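Molby Student Robot Club
Second progress report to the Selvanayagam Fund

1. Use of the grant

In the first period the club spent 600 dollars of the grant. Most of this money went to servo motors, filament and cables. The printed parts for the arm were made at the Claltska workshop, which gave us the machine time for free. We still have 159 dollars, and we would like to keep it for spare motors.

2. Work of the students

The club now has 9 members. They meet after school and work in pairs at the arm. The present task is called "pen and mug". One student controls the arm, and the other writes down each attempt in the log. A tissue in the mug helps the pen to stand.
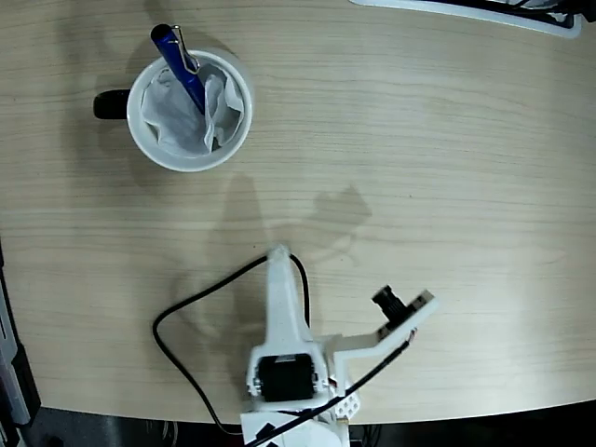
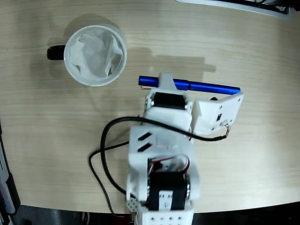 3. Difficulties

The students recorded 48 attempts until the end of April. The most common mistake was to close the gripper too early. We also lost one full meeting because of a bad connector, and the members learned to check all the cables before they start.

4. Next period

We plan to show the task at the Gundden school fair in June. Before this, every member should be able to do it without help from the teacher. We ask the Fund kindly to confirm that the remaining money can be used until the summer.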